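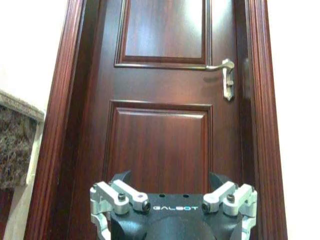 What should be checked first when surveying a bathroom door for a room data sheet?
The handing of the leaf and the direction of swing, read from the side on which the hinges show. Everything else on the ironmongery line of the sheet depends on these two entries.

Unit 4. Doors, glass and stone in small bathrooms
Surveying course, Skostton
Notes prepared by Zuzana Bartoš, revised in March after comments from Otakar Lukáč

4.1 Scope

The unit covers the recording of an existing small bathroom before refurbishment or change of use. It deals with the door set, the wall finish, the enclosure and the loose items. Pipework and ventilation are in Unit 5. Electrical zones are not covered in this course.

Students should bring a steel rule, a two-metre tape, a small torch and the Vondráček record sheet (the four-page version; the older one has no column for backplates).

4.2 The door set

A panelled timber door consists of stiles (vertical members), rails (horizontal members) and panels. Panels may be flat, raised or recessed, and the junction between panel and frame is usually covered or worked with a moulding. Record the number of panels, their type and the profile of the moulding. A sketch section at full size is preferred to a written description.

Finish is recorded separately from species. A dark, red-brown, polished surface may be solid hardwood, veneer on a core, or stained softwood under lacquer. Unless a raw edge can be examined – the top of the leaf is the usual place – enter "timber, dark stained or natural, gloss" and leave the species column blank. Marks have been lost every year for writing "mahogany" on colour alone.

In bathrooms, examine the bottom rail and the lowest part of the casing with particular care. End grain takes up water from the floor. Signs are a lifted finish, dark lines along the joints and swelling at the foot of the casing.

4.3 Lever furniture

Where the lever is mounted on a long backplate, measure:
length and width of plate
centre of spindle to centre of keyhole or turn
centre of spindle to edge of leaf
length of lever from spindle to tip
height of spindle above finished floor

The plate in the Wakon exercise is 263 mm long. A replacement plate should cover the old footprint completely, as the finish beneath it will differ in colour and the screw holes rarely match. If a shorter plate is specified, allow for making good.

Test the lever from both sides. It should return to rest unaided. A lever that droops points to a weak spring in the lock case or to a loose grub screw, and the two should be told apart before anything is ordered.

4.4 Enclosures and wall panels

Glass enclosures are recorded by type (framed, semi-framed, frameless), by the way the door opens, and by the detail at the base. The base is where most defects occur. Note the condition of the seal, any gap at the junction with the wall, and whether the threshold falls towards the tray.
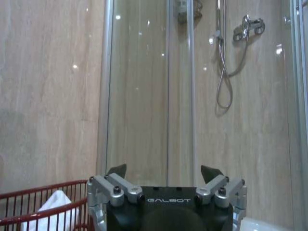 Fig. 4.2. Glass shower enclosure against beige marble-patterned wall panels, with towel basket.

Loose items such as baskets, mats and stools are listed on page four of the sheet with their position at the time of survey. They are not moved until the floor has been recorded, and they are returned afterwards. Lamai Nakpan's rule from the site sessions applies: if an item stands in the path of a door, draw it on the plan.

4.5 Stone and stone-effect finishes

Travertine, marble and printed porcelain can look alike under a gloss. Compare several tiles. A repeat in the veining suggests a printed product. Natural stone shows no exact repeat, although adjacent pieces from one block may be close. Look at a cut edge or a drilled hole where one is available.

Record tile size, joint width and the direction of the veining. In the Wakon exercise the tile module is 400 mm wide with a 2 mm joint. Vertical veining is sensitive to errors in plumb, so check the casing with a level before taking it as the reference line for new work.
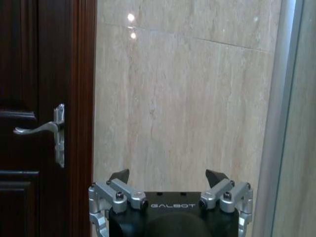
How is the joint between a timber door casing and a tiled wall normally finished?
With a narrow flexible sealant, neutral-cure where natural stone is present. Rigid grout should be avoided at this junction, as timber and stone move by different amounts and the grout will crack along the casing.

4.6 Coursework

Complete one full record sheet for a bathroom to which you have access. Submit it with a plan at 1:20 and one section through the door casing. Sheets go to Marek Hrubý at the Imitz office by noon on Saturday. Late sheets are marked but not returned with comments.

Reading: course reader, pages 142 onwards, as far as the section on thresholds. Dagmar Zeman's worked example is at the back of the reader; note that her door is handed from the corridor side.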